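The Joy of a Well-Stocked Sink
Blue soap, loud brushes and a plant: how one small kitchen shop made me look forward to the dishes
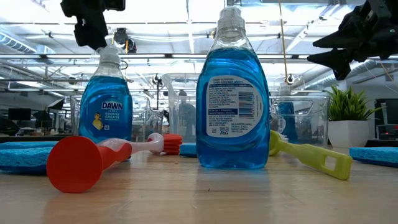

Dawn dish soap, brushes and blue sponges, the everyday gear of washing up.

I grew up in a house where the dishes were a punishment. You drew the short straw, you stood on the cold tile, and you pushed a gray rag around a pot until somebody told you to stop. So it still surprises me that my favorite fifteen minutes of the day now come at 8 p.m., with my sleeves rolled up and the radio on.

The person to blame is Bhupendra Rajput. He runs Shukla, a kitchen supply store on the main street in Zollach, and he can talk about brushes the way other people talk about wine. I went in one wet afternoon in March for a can opener and left an hour later with a red brush, a drying rack and strong opinions about bristles.

Shukla stocks 286 items for the sink alone. Bhupendra knows the number because he had just finished his spring inventory, and he was very pleased with it. "Last year it was 300, and that was too many," he told me. "I had a brush only for mushrooms. I sold one. I think it was to my cousin."

Start with the brush

If you change a single thing about how you wash up, he says, buy a brush with a handle you like holding. A stiff, dense head will take care of baked-on cheese and the ring of oatmeal that sets like cement. The long handle keeps your fingers out of the hottest water, so you can wash hotter than you would with a cloth. And get one in a color! I used to think of red and yellow-green brushes as something from a day care center, but a bright handle is easy to find in a sink full of suds, and on a dark winter evening it cheers the whole counter up.

A hole in the handle is worth looking for, too. Hang the brush from a hook and the water runs off instead of sitting in the bristles. My own hooks came from Jakier, the hardware place two doors down, and they have held up through a year of my yanking things off them.

Then there are sponges. I buy blue ones and I buy plenty – Bhupendra is firm that a sponge should be retired long before you want to retire it. Once it smells, it goes. Between uses, squeeze it hard and stand it on its edge. Old ones get a second career in my house cleaning bike chains and muddy boots, and after that they really are done.

The blue stuff

Dish soap is where people get sentimental. Everybody I asked for this story uses whatever their mother used, and they will defend it. In my family that means the blue kind, and there is something about a clear bottle of it on a windowsill in the morning that I find completely lovely. The light goes straight through and throws a little patch of blue on the wood.

I keep a large bottle under the counter and a smaller one by the faucet. The large one is too heavy for wet hands, and I used to squeeze out far more than I needed. A short squirt into a bowl of warm water, with the brush dipped in as you go, cleans a surprising pile of plates. At a community supper in Rekmont last fall we washed 81 plates that way, two of us at a double sink, singing badly, changing the water whenever it turned cloudy. I would do it again tomorrow.

Room to work

The last piece is the counter itself. Clear containers are my great discovery of the past year: I can see how many sponges are left without opening anything, and the spare scrubbers no longer migrate to the back of the cupboard to be found three years later. Wipe the wood dry at the end of the night, especially under the bottles, where a drip can leave a sticky ring.

And put a plant there. Bhupendra has one beside his register and told me it sells more brushes than he does. Mine is a scruffy little thing in a plain pot, happy with the steam and the occasional splash. I turn it a quarter of the way around each night when I hang up the towel, and then I put the kettle on.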